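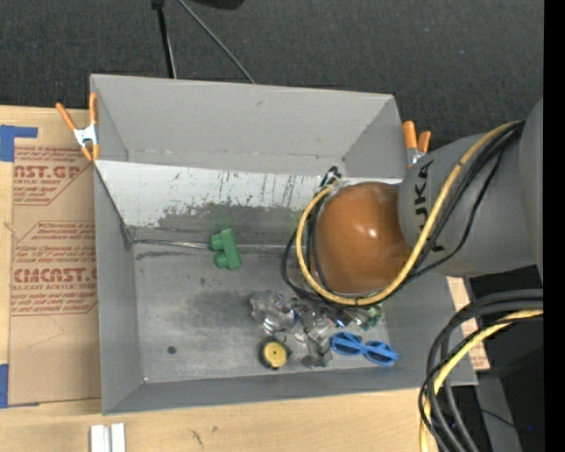 Removing dark scuffs from a gray tote

Posted 21 Jul 2024 in Storage and Workshop

ukik24
I have a large open gray bin, rectangular with tall sloping sides. The floor has dark smudges and one long scuff. A sloping panel inside is worse: whitish surface, dark vertical scratches, and a scraped gray area along the lower edge. Dish soap and warm water did nothing. Is there a way to clean this without making it rougher? It stands on a wooden table, so I would like to avoid anything that drips and stains.

Siriwardena
Separate the marks into two groups. Smudges are usually transfer from rubber or metal and sit on the surface. Wet a melamine sponge, wring it out, and rub lightly for 2 minutes. If a mark stays, try isopropyl alcohol on a cloth - test a corner first. Scratches are missing material and will not clean off. You can wet sand with 300 grit and then something finer, but the patch will look duller than the rest. I would leave it alone unless dirt keeps collecting there. Put an old towel under the bin.

troketti
just flip a mat in the bottom and forget it. I cut one from a Sendura shelf liner in May, still flat

ukik24
The sponge took off most of the smudge. The long scuff is lighter but still there. Leaving the slope as it is.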